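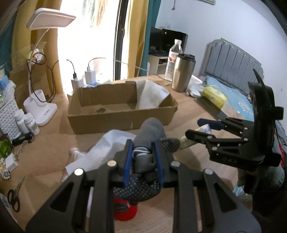
The glove box (no, the other kind)

I've been promising a tidy-up piece since January and kept putting it off, mostly on account of my own place being in no state to advise anyone. But the long weekend rained from start to finish, the garden was out of the question, and I finally tackled the thing that's been annoying me most, which is small soft stuff. Gloves, cloths, rags, tissues. All those limp bits and pieces that don't stack and don't hang and end up stuffed down the side of something.

Gloves first, as they're the worst offenders at our house. I'm a great believer in the knitted work glove with the little grippy dots on it. I wear them for pruning, for shifting pots, for carting firewood, for getting the lid off the beetroot. I buy them in grey or black because the pale ones look filthy after one morning in the roses, and I buy them cheap, and I lose them constantly. Always one at a time, too! There were left-hand gloves in the laundry, in the boot of the car, in the bag of potting mix and (I'm not proud of this) in the bread bin.

So I cleared the table and brought the whole lot together, which took most of a morning. If you've never done it, do it once. Go round the house and the shed with your arms out and bring back every glove and cloth you can find, then put the kettle on before you start pairing. Turn the gloves the right way out while you're there, fingers and all. It's fiddly, and a chopstick helps if the fingertips have gone in on themselves.

With dotted gloves I match them dots against dots, lay one on the other, and roll from the fingers down to the cuff. Then I fold the cuff back over the roll the way my mother did socks. They stay put like that and you can grab a pair without sending six others onto the floor. Melina Sotiropoulos, who runs the plant table over at Brendari, tells me she doesn't bother with rolling and just pegs hers together with a clothes peg. Fair enough. I tried it and the pegs wandered off to live with the scissors.

Now, what to put them in. I had my eye on a very smart set of tubs at Stolari, with lids, and I stood there in the aisle for ages working out what would fit the shelf. Then I came home and cut down a cardboard carton. It cost nothing, and if it gets manky I can chuck it in the recycling and cut down another one. You want it shallow. A deep box turns into a well — you fish around at the bottom, you pull up a tea towel from the year 2000, and you lose heart. Low sides mean you can see the lot at a glance.

A few of you will want to know about neat edges. Mine never are. I've used a bread knife, the kitchen scissors and once, in a temper, my bare hands, and the gloves have never complained. If it bothers you, run some packing tape along the top, or do what I do and let a cloth hang over one end. It softens the edge and stops it catching on your sleeve when you reach in.

Which brings me to cloths. I used to keep everything that had ever been a towel. I'm now down to a rule of three: one for wiping, one for drying and one for the horrible jobs. Whatever is left over goes in the ragbag or gets torn up for staking tomatoes. The ribbed and textured ones are my favourites for wiping down tools as they pick up the grit properly, and an old white one shows you when it's had enough. I lay mine in the box loosely and don't fold them, as folding rags is where I draw the line. 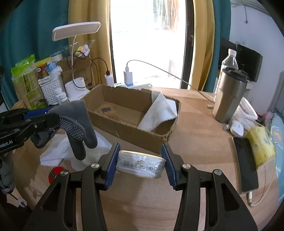
And tissues! I've come round to the little plastic-wrapped packets in a big way. A full-size box of tissues in a shed is a sad object after a fortnight, all dust on the top one and a spider somewhere in the middle. The little packets keep themselves clean, they slip in beside the gloves, and one goes in the pocket of the gardening apron when I head out. I buy them by the sleeve and I scatter them about like a squirrel — one in the glove box of the car (yes, that glove box), one with the picnic things, one in with the seed packets for hay fever season. I do try to use up the older ones first. Have a look for a printed date on the side of yours if you're that way inclined.

Torches, string, secateurs and so on do not go in this box. I'm firm about that. The moment you let one hard, pointy thing in, the rest will follow, and by winter you've got a drawer with no handle. My better half put a tape measure in mine on the second day and we had words. Soft things only, and if there's a round tin or a tube of something hanging about on the table that you can't find a home for, leave it out on the table where it'll bother you into dealing with it.

Where you keep the box matters as well. Ours has tried two spots already. The first was the shelf above the washing machine, which was hopeless as I could never see into it and had to go by feel. The second is the low bench inside the back door, at hip height, right where you stand to take your boots off. Gloves come off, gloves go in. I'd say it works four times out of five, and the fifth time they're on the fence post where I left them.

I did end up with a small heap of single gloves at the finish, and I can't quite bring myself to bin them. If they're the stretchy knitted sort you can often wear a left on the right hand if you don't mind the dots being on the back. Otherwise they make decent dusters for venetian blinds, just put one on and run your fingers along the slats. Fortin Street readers have already offered me theirs, thank you, I have plenty.

If anyone in Garndale has a good answer for beanies and scarves, please drop me a line before the cold weather comes back. They're all living in one pillowcase at the moment and I've got to tip the whole thing out on the bed every time I want the green one.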